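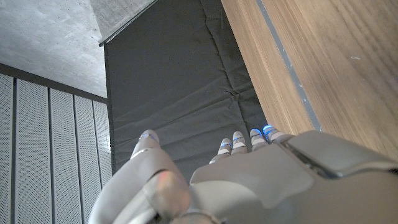
工单号:2429
主题:深灰色绗缝软垫起皱、中段有一处捏褶,怎么弄平
提交人:Buppha Nakpan
产品:Luangrath 立挂式软垫,深灰
状态:处理中 → 已解决
分类:面料 / 安装

【用户描述】
你们好!先说一句,这垫子我真的很喜欢,深灰色跟旁边那块浅棕色的木板搭在一起特别好看,木纹是斜着走的,垫子的缝线是横的,两样放一起一点都不乱。装好以后我来回看了好几遍。

问题是这样:垫面不太平。横向有一些软软的折痕,顺着绗缝线的方向,这个我还能接受。但是中间偏右的地方有一个捏起来的小褶,布往中间收,像个小星星。我用手抹了几次,抹平了过一会儿又回来。不知道是里面的棉跑了,还是布在运输的时候压出来的,还是我挂得不对。

能不能教我处理一下?不想退货,拆下来太麻烦了,而且我已经舍不得了哈哈。

【客服回复 1】Kolwood 售后,上午
Buppha 您好!谢谢您写得这么细,也很高兴您喜欢这个颜色。

横向的轻微折痕在绗缝面料上很常见,卷着运输的垫子挂上去以后会慢慢松开。星形的小褶要先分清楚是面料的问题还是填充的问题,麻烦您试两件事:

1. 手掌放平,按在褶的正中心,感觉一下下面有没有硬块或者空的地方。
2. 从褶的位置往左右两边各摸一掌宽,看厚度有没有变化。

另外请告诉我们,背面的拉带是全部扣上了,还是只扣了上面一排?

【用户回复】
试过了!没有硬块,也不空,厚度摸着左右一样。就是布多出来一点点,聚在那里。

背面的拉带……我去看了一眼,下面那排我只扣了两根,另外两根垂着。当时说明书翻到那页我就急着看效果了。要不要先扣上再看?

【客服回复 2】
要的!一共 4 根,都要扣。不过先别急着拉紧,按下面的顺序来会顺手很多:

先把上边那排全部松一格,让垫子自然垂下来。
把下排 4 根扣上,只扣不拉。
从中间两根开始拉,再拉外侧两根,左右轮流,每次一点点。
拉的时候另一只手放在褶的上方,往外侧推布,方向跟缝线平行,不要上下推。
最后把上排那一格收回来。

如果拉完还有印子,可以用挂烫机隔一层棉布,低温,离垫面一掌左右,轻轻过一遍。不要用熨斗直接压,绗缝的地方会被压扁,以后很难再蓬起来。

上边缘如果有金属边条,挂烫的时候避开,蒸汽容易在那里凝成水珠往下流。

【用户回复】
做完第一轮了,来报告!

扣上下面那排以后,整个垫子的感觉马上不一样,下半截的横折少了一大半。星形那个褶变浅了,但还在,从旁边斜着看能看到。

挂烫机家里有,是 Gorkeo 的小手持款,最低档可以吗?还有,浅色那条金属边我拿干布擦了一下,没有松,应该不是它卡住了布。

【客服回复 3】
最低档可以的!先在靠下面的角落试一小块,等它凉透,看看颜色和手感有没有变化,再处理中间。

烫的时候不要停在一个点上,画小圈,16 秒左右就移开,等它凉了再来第二遍。趁热的时候用手掌往外轻轻抹,凉下来之前别松手,布会记住这个形状。

烫完先不要碰,放一晚上。

【用户回复】
好了!!

第一遍其实没看出太大变化,我还有点失望,第二遍抹着等它凉,松手以后就平了。今天早上又去看,没有回来。现在要把脸凑得很近才能找到原来那个位置,缝线那一段好像比别处稍微松一点点,我觉得完全没关系。

横的软折还有几道,我不打算管了,看着挺自然的,像家里用了一阵子的东西。

还想问两个小的:
一是平时落灰怎么办,深灰色有点显灰。
二是木板那边要不要跟垫子留缝?现在是挨着的。

【客服回复 4】
太好了!第二遍才见效是正常的,填充比较厚的地方要慢一些。

落灰:用吸尘器的软毛刷头,最小吸力,顺着绗缝线横着走。粘毛滚筒也行,不过黏性太强的会把面料表面的细绒带起来,建议先在手背上粘两下再用。湿布只用来处理局部的脏点,拧干一些,别来回搓。

留缝:建议留一张厚卡纸的宽度。天气潮的时候木板会稍微胀一点,挨得太紧会把垫子侧边顶起来,又会出现新的褶。如果木板刚上过 Zostamell 木蜡油,等它完全干透再让垫子靠回去,深色布倒是看不出油印,但浅色的木面容易粘上布毛。

顺便问一下,您当时收到的包装是卷的还是折的?

【用户回复】
折的!对折再对折,外面是纸箱。我现在想想,星形褶那个位置差不多就是两道折线碰到一起的地方。

卡纸的办法我试了,插进去刚好,往外挪了一点点,右边侧面马上服帖了。真好用。

【客服回复 5】
这就对上了。对折两次的包装,交叉点受力最大,布容易在那里聚起来。您的情况我们记到批次 3120 下面了,同时反馈给包装那边,看能不能统一改成卷装。

说明书里下排拉带那一页,我们也会建议往前挪,很多朋友都跟您一样,上面一挂好就先退后两步欣赏去了。

如果以后换季要收起来,请卷着收,绗缝面朝外,松松地卷,中间垫一条旧毛巾。

【内部备注】
原因:折叠包装造成交叉折痕,加上下排拉带没有全部扣上,多余的布没有被拉开。
处理:重新扣拉带,由中间向外收紧;低温挂烫两遍,趁热抹平;与木板之间留缝。
未更换配件,未寄送样品。
待跟进:11 月回访一次,问褶有没有回弹,顺便问侧边。
用户同意我们把她的步骤整理进常见问题。

【用户回复】
同意同意,随便用!我姐姐也想要一块,她家那面墙比我的宽,我让她直接来问你们拼接的事情。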